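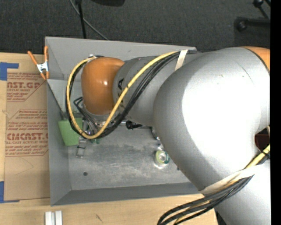
Review: Welance sheet-metal bin, gray

I bought three of these because the catalog made them sound like the last bin anybody would ever need, and I have heard that before. I had the same promise from Rebane about their plastic totes, and those split at the corners inside of a year. So I'm writing this after a good stretch of daily use, with a cooler head than I had when the boxes came.

The basics first. It is an open box, gray, sheet metal, with sloping walls. No lid, and no lid for sale either, although the Welance page keeps using the word "storage" as if dust didn't exist. The item number ends in 787, and you want to check that, as there's a straight-walled version with nearly the same name and the store in Ustham sent me one of those by mistake. They swapped it without a fuss but I paid the postage, which still annoys me.

Is it strong? Yes, I'll give them that. I've had mine loaded with hinges, pipe fittings, a jar's worth of mixed screws and once a whole set of window weights, and the floor of the bin hasn't bellied out. You can drag it across a bench by one side and it keeps its shape. The Rebane tote would have folded.

Now the sloping walls. The sales copy says they make it "easy to reach in," and that's half true. Small stuff slides down to the middle, and you can scoop it up against the slope with your fingers, which I like more than I expected to. But you give up a lot of floor. Anything long and flat rides up one side and then sits there at an angle, taking up the space of four things. If you're planning to keep files or chisels in it, get something with straight walls. And measure at the bottom before you decide what will fit. The listing only gives the size across the top, and I don't believe that's an accident.

Noise is my biggest complaint. Drop a handful of bolts into bare sheet metal and everyone in the building knows about it. Set it on a wooden table and the table joins in. I tried a scrap of carpet in the bottom and that helped, except that now the washers hide in the carpet. Dace Sakalauskas, who shares the bench with me, uses a piece of thin rubber mat and says it's the only way she can stand it. She's right, the mat is better. I'd still like to know why a bin at this price comes without one.

Then there's your tabletop. If yours is a light wood like mine, you'll want something under the bin — felt, cork, an old placemat, whatever is lying around. I didn't bother for the first few weeks and I have the gray streaks to prove it. They came up with an eraser for the most part. The scratches didn't.

Edges: mine were all right. I ran a thumb around each one before I used it and found a single rough spot on the second bin, which took a minute with fine sandpaper. The seller's page has a buyer claiming he cut himself badly, and another who says his were smooth as glass, so I suspect it depends on the batch. Check yours before you go rooting around in it.

As for the finish, the gray is a dull gray, and I mean that kindly. Dark screws show up against it well enough. Zinc ones don't. If you sort a lot of shiny hardware you'll be squinting, and I ended up putting a sheet of white paper down for the small parts.

About the claim that it will hold 60 pounds. I have no way to test that and no wish to. What I can say is that long before you get there you won't want to lift it, as there are no handles, and the sloping sides give your hands very little to hold on to. When it's full I leave it where it is and carry things to it. Bavden makes a similar bin with a cut-out grip at each end, for a bit more money. I've only handled it in the store, so take this for what it's worth, but the grips felt good and I stood there a while wondering if I'd picked wrong.

What I use mine for now: one for fasteners waiting to be sorted, one for parts off whatever I've got in pieces that week, and one for scrap. The scrap one earns its keep. You can tip it out, wipe it down and be done. The other two I could replace with shallow trays and probably not notice by May.

Would I buy three again? No, I'd buy one. It's a sturdy, loud, plain metal box, and if you read the page with that in mind you won't be let down. Wait for a sale if you can, and ask the store for the bottom measurements before you pay.

3 out of 5. It would be a four with a mat in the box.

Posted April 21, 2022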